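Good Practice at the Robot Bench: Gallery

Miritz Workshop, Ferkitz site
Posted 8/29/25

In this gallery we collect the rules we use when a robot arm works on desktop computers. The rules were written in the spring, then changed in August after the first long period of use. Until then we had only a sheet of paper on the wall, and the sheet was not the same in both rooms. Now there is one list, and it is this one.

The list is meant for people who stand at the bench, and also for people from Dunne and Plaltmont who come to us to learn the work. It is not a safety standard. The official standards for robots are in the binder at the entrance, and they come first. If our list and the binder say different things, please follow the binder and write to us, so we can correct our text.

Before the arm is switched on

Check that the computer has no power cord connected. Press its power button one time after the cord is out. Then connect the ground strap to the case. We had a long discussion about the order of these three steps and decided to keep it as it is written.

Put the case on its side, with the open side up. The side panel does not stay on the bench. It goes on the shelf, with its screws in the small box that has the same number as the job.

Look at the program name on the screen and read it aloud. It sounds silly when you are alone in the room, but please do it. In August we twice started a program that belonged to another case model, and both times the operator had looked at the screen.

Speed and stopping

For the first run on any case model, the speed is limited to 200 millimeters per second above the case, and to 6 millimeters per second in the last part of the way down. After a good first run you may ask for a higher speed above the case. The slow part stays slow always.

The stop button must be within reach of the hand, without a step. If you move your chair, move the button also. The stop button is tested at the start of each shift and the result is written in the log, even when the result is the same as yesterday.

Hands do not enter the case while the arm has power. This includes "only a quick correction" of a cable. When you need to correct something, stop the arm, wait for the lamp, do the correction, and start the program again from its beginning. Never start from the middle.

Parts and their places

Each part has one place in the tray. The drive stands at the back, in its caddy, with the label where a person can read it. The processor and the memory module have their own places lower down. A part that has no place in the tray is not part of the job, and must go away from the bench before we start.
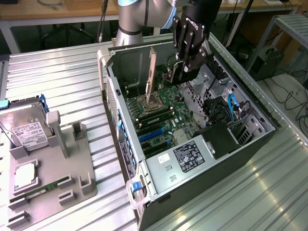 Gripper low over the board, socket frame open, the drive standing in the tray with its label.

One reader of our earlier list wrote to us about the socket. An open socket should never wait under a moving arm longer than needed, the letter said, and your rules give no limit for it, so each operator will choose his own. In our shop we cover the socket for every movement that does not concern the processor, and we take the cover off only for the one step. You lose a little time with this, but bent contacts cost you the whole board.

We think the letter is right that a limit is missing. We are not yet sure about the cover, because a cover is one more thing which somebody can forget inside a case. For the moment we added this rule: steps with the processor are done in one block, and during this block no other part is moved. We will try the cover at the Ferkitz site for one month and then publish what we found.

Cables

A cable that belongs to the gripper needs enough length for the lowest position, but it must not be able to catch on a bracket or on the edge of the case. Before the first run, bring the arm by hand control to the lowest position and look at the cable from two sides. Do the same at the farthest corner. If you are in doubt, call a second person to look.

Cables inside the computer are a separate problem. Thin data cables do not stay where you put them. Fix them to the frame with the soft ties, and take the ties out again at the end. The number of ties is written in the log before and after.

Writing the log

The log for this year is number 3492 and it is kept on the shelf next to the binder. Write with a pen. Write what happened, also if it is small: a part that did not sit well, a stop, a sound you did not know. Do not write the name of a colleague as the cause of something. Write the step.

A program is accepted for normal use after 1000 movements with no unplanned stop. Movements done without a computer on the bench do not count for this number. Plaltmont asked if movements from their own bench can be added to ours. They can not, as the benches have different heights and the programs were adjusted for it.

When a gripper is changed, the counting begins again, also when the new gripper is the same type as the old one.

After the work

Bring the arm to its rest position and switch off before you take out the case. Close the socket, look for ties, look for loose screws under the board. Clean the grooves of the bench with the brush, not with air, as air only sends the small metal pieces into the next case.

Trays are put back empty.

Remarks on these rules can be left in the box at the Miritz entrance or sent through the form on our contact page. Dunne will have its own version with the same numbering, and we will put a link here when it is ready.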